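How to Make Cornbread That Isn't Gritty

I ate a lot of bad cornbread before I worked out what I was doing wrong, and most of it I baked myself. The fix takes a few extra minutes and no special gear, so let's get into it.

Start with the cornmeal. Bags vary a lot, even from the same mill, and the one I had in March was full of coarse bits that never softened in the oven. Now I sift every bag before I measure. Pour a little in, tap the side with your palm, and keep going until only the big pieces are left. Don't push them through with a spoon! Save them for dusting the pan. 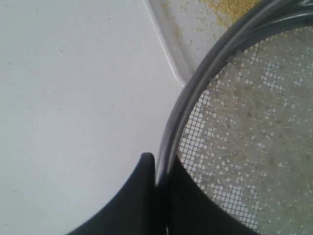
Next comes the soak, and please don't skip it. Stir 118 grams of cornmeal into a cup of buttermilk and leave it on the counter for 60 minutes. It'll look like thin soup at first and then thicken up (mine gets so stiff I can stand a spoon in it). My friend Ha-neul Hyun soaks hers overnight in the fridge, and I can't argue with her cornbread, but I never remember to start that early.

While that sits, whisk up the dry stuff in another bowl:

1 cup all-purpose flour
2 teaspoons baking powder
Half a teaspoon baking soda
Three quarters of a teaspoon salt
2 tablespoons sugar - leave it out if sugar in cornbread makes you mad

Sift this part too. Baking soda loves to clump, and biting into a lump of it is just awful.

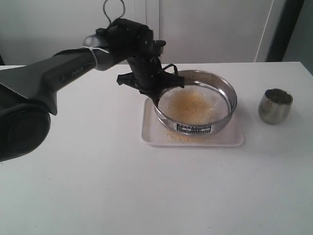 A round metal sieve at the table.

Heat the oven to 400 and put your skillet in with three tablespoons of butter. Beat two eggs into the soaked cornmeal, then fold in the dry mix until you can't see any flour. A few lumps are fine. Take the skillet out (use a mitt, I have a scar), swirl the butter up the sides and scrape the batter in. You want to hear it sizzle.

Bake for 22 minutes, then poke the middle with a toothpick. If it comes out wet, give it three more minutes and check again. My oven runs hot at the back, so I turn the pan halfway through.

Let it cool in the skillet for 11 minutes before you cut it. I know, I know. But it crumbles all over the place if you go in early, and you'll lose the crust on the bottom.

Leftovers keep for two days under a towel. After that I slice them and fry them in butter for breakfast, with honey if there's any in the house.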